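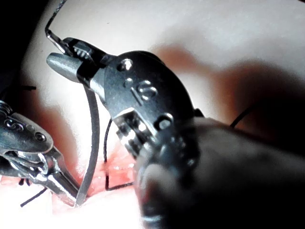
Suturing set: collection notes, May

The Irer set has reached 559 accepted episodes against a target of 600. These notes cover how the episodes are recorded, what gets rejected and what I would change before the next batch. The policy itself is a separate subject and I will leave it for another post.

What counts as an episode

An episode is one throw: pick up the needle, orient it, drive it through both sides of the cut, pull it out, draw the thread to length. Knot tying is recorded separately under its own label. Early on I recorded whole stitches including the knot, and the resulting files were long, uneven and awkward to cut up afterwards. The boundary between driving and tying is hard to place when the operator is already reaching for the tail with the second instrument. Splitting at the time of recording, with a foot pedal, solved most of that.

The pedal writes a marker into the log. It does not stop the recording. If an operator presses it late, the marker can be moved later by hand, and the motion on either side is still available.

Streams

Each episode holds joint positions and commanded poses for both arms, jaw angles, the pedal state, the overhead stereo pair and a wrist view from each side. Everything is stamped on arrival by Fedby, our logging tool, and resampled afterwards. We keep the raw stamps. The resampled version has been regenerated twice so far, once for a bug in the interpolation of rotations and once after we changed the target rate.

The wrist views are the ones I spend most time looking at. From overhead, the point where the needle enters is often hidden by one instrument or the other. The wrist view has the opposite fault: the instrument body takes up a great deal of the picture and anything near the lens is blurred. Between the two there is usually enough. An episode in which neither shows the entry point is marked as such but kept.

Thread

Thread is the main source of variation. The needle is rigid, the instruments are rigid, and the pad moves only a little. The thread goes wherever the last motion left it. Two throws with nearly the same arm motion can end with completely different loops, and a loop in the wrong place will catch on a wrist joint during the next throw.
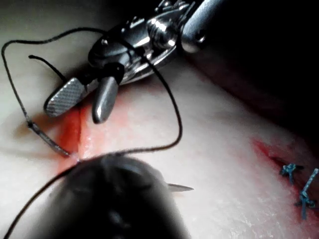
Wrist view, black thread looped over the wrist of the instrument. Two blue sutures on the neighbouring cut.

Our first instinct was to tidy the thread before every episode. We did this for the first batch and regretted it. A model trained on tidy starts had seen very little of what to do when a strand lay across the working area, and it would push straight through. The current rule is to leave the thread where it is unless it is wrapped tightly enough to stop a joint moving. If the operator clears a loop as part of the throw, that clearing motion stays in the episode and gets a tag.

Thread colour is recorded per episode. Black shows up well against the pale pads and badly against dark instrument bodies. Blue is better in shadow. I do not yet have enough blue to say whether the difference matters to the model.

Pads

The pads come from Zuccaro and are cut by hand with a scalpel, several cuts to a pad. Old stitches stay in. A pad with closed cuts beside the active one is a more useful background than a clean one, and it stops the model treating any stitch it can see as a sign that the job is finished. Red colouring is applied along the cut and allowed to spread. It makes the edges easier to find by eye, though the shine it adds under our lamp is a nuisance. Highlights on the jaws and the needle already saturate in places, and lowering the exposure loses the shaded side of the pad. I have left the exposure fixed for the whole set so that at least the fault is constant.

Rejections

We have recorded 1762 attempts in total, including the practice runs that every operator does before their data is used. That makes the acceptance figure look worse than it is. Reasons for rejection, commonest first:

Dropped stream, usually one wrist view
Pedal marker missing altogether
Needle dropped and not recovered
Thread pulled right through the pad
Operator stopped part way to ask something

A dropped needle that is picked up again is accepted. So is a poor first bite followed by a withdrawal and a second try. These are tagged as recoveries and can be left out at training time. I was strict about this in the first batch and threw away material I would now like to have back.

Labelling

Labels are applied in Flaline, one pass by the operator on the same day and a second pass by somebody else. The two passes agree well on needle pickup and on exit. They agree poorly on when driving begins. Some people mark contact with the surface, others mark the start of wrist rotation. The guide now says first contact in either wrist view, and where contact cannot be seen, the start of rotation, with the "unseen" box ticked. All 3 batches are being relabelled under that wording.

Before the next batch

Automatic check for dropped streams at the end of each episode, with a beep
More left-handed drives
More blue thread
A second lamp position
Record needle size, which is at present only in my notebook

The pedal also needs a longer cable.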